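Reading a prophet who asked for no readers
2006-02-20

The pastor at Garkmont does not like the phrase "Bible study." She used it once in the first ten minutes of our conversation and then took it back.

"It makes people think there's going to be an answer sheet," she said. "You come in, you read nine verses, somebody tells you what they mean for your marriage, you go home. I have led that group. I led it for years and I don't think anyone came out of it knowing more about Amos than when they went in."

Amos is what she has been reading with a group of adults since last May, one chapter at a time and then, when the chapters ran out, from the beginning again. I had asked to talk to her because I had my doubts. The church's newsletter had promised that the course would "let the prophet speak to today," and I have sat through enough of those evenings to know that the prophet usually ends up saying what the leader was going to say anyway. She agreed with me faster than I expected.

"I didn't write that line in the newsletter," she said. "I would have said, we're going to read an angry book slowly."
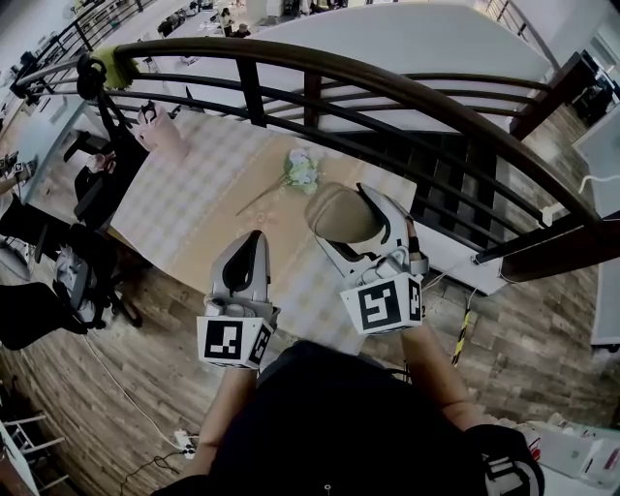

Upstairs at the church, with the long table and its checked cloth.

We started with the opening two chapters, where Amos goes around the neighbors of Israel one by one — Damascus, Gaza, Tyre, Edom, Ammon, Moab — and announces judgment on each with the same formula, "for three transgressions, and for four." Then Judah, then Israel itself. Commentators like to call this a trap. The audience cheers for the doom of its enemies until the circle closes on them. I put it to her that this is a little too neat, and that we have no idea whether anybody cheered.

"No, we don't," she said. "It works on paper. I think it was probably meant to work out loud. But I've heard preachers describe that crowd as if they'd been standing in it, and they weren't. All we have is the order of the names."

She also pointed out that some scholars think the oracles against Tyre, Edom and Judah were added later, which would change the shape of the thing. Did she tell the group that?

"I did, the second time through. The first time I was a coward about it. One man said, 'So which part is the Bible?' and I said, all of it, this is how we got it. He wasn't satisfied. I'm not sure I was."

The middle chapters are where most church courses slow down and get comfortable, because they contain the line everyone knows: "Let judgment run down as waters, and righteousness as a mighty stream." She is wary of it. She thinks it gets lifted out and printed on things. The verses in front of it have God saying that he hates the people's feast days and will not listen to their songs, and she has noticed that those verses do not get printed on things.

"You can't have the stream without the part about the songs," she said. "We have a choir. I made them read it. They were good sports."

I asked whether Amos was really against worship, as some of the older books claim, or only against worship by crooks. She said she used to give the second answer with great confidence.

"Now I say it depends how much you trust your own tidying up. He never says, 'Fix the courts and then bring back the burnt offerings.' We say that for him. It's a reasonable thing to say. It just isn't in chapter five."

She had been using a study guide put out by Matheson, and stopped after the fourth session. It had 300 discussion questions, by her account, and she found two she could use. The rest asked people how a verse made them feel. She switched to plain photocopies of the text in two translations, side by side, with wide margins. People fought over the differences, which pleased her. The best evening they had was an argument over the basket of summer fruit in chapter eight, where the Hebrew word for summer fruit sounds like the word for end. Neither translation could get the pun across in English, and one of them did not try.

"Somebody was quite upset," she said. "She felt she'd been kept out of a joke for sixty years." 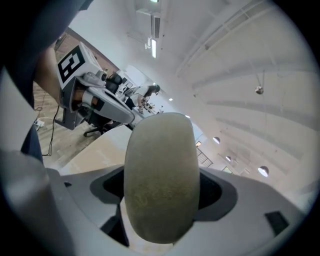
I wanted to know about the ending, because the ending is where I lose patience with the book, or at least with the people who teach it. After nearly nine chapters of wreckage come five verses of mountains dripping sweet wine and ruined cities rebuilt. It is lovely and it does not sound like the same man. Many scholars think it isn't. I said that most courses I had seen used it to send everyone home in a good mood.

"Ours ended on it too," she said. "What was I going to do, skip it? But I asked them to read the verse before it first. 'All the sinners of my people shall die by the sword.' Then I asked them to read straight on without stopping for breath. You can hear the join. Anybody can. Whether you think God made the join or an editor did, you should at least hear it."

And did hearing it do anyone any good? She took a while over that one. The group had started at 40 and was down to fewer than half of that by winter, and she was frank that Amos was part of the cause. People had gone over to the evening at Heton, where they are doing Philippians. She does not blame them.

"I could tell you the ones who stayed were changed by it. People say that in interviews. Some of them are crankier. One of them writes letters to the county about the payday loan places, but he wrote letters before."

I pressed her a little on that, since chapter two talks about selling the poor for a pair of shoes and you would think a group that had read it twice might have done something. She said they had talked about it at length and had taken up a collection, and that she was a bit ashamed of how quickly the collection made everyone feel better. Amos has things to say about that as well, she thinks, in chapter four, where the people are told to bring their tithes and to publish their free offerings, "for this liketh you."

"That's sarcasm," she said. "It's in the Bible and it's plain sarcasm. I read it out the week after the collection, and the room went very quiet."

She has been asked to take the course to Zukia in the spring, in a shorter form, six evenings. She has said yes but she has not worked out how. Six evenings is enough to get through nine short chapters if you hurry, and she does not believe in hurrying. She may do only the visions, the locusts and the fire and the plumb line, and even there she has a problem, because the word translated "plumb line" turns up nowhere else in the Hebrew Bible and may mean tin.

"Everybody has a sermon on the plumb line," she said. "I have one. I've preached it twice. I went back and looked at it and I thought, well, what if it's tin?"

I asked what a sermon on tin would be about. She said she was still reading.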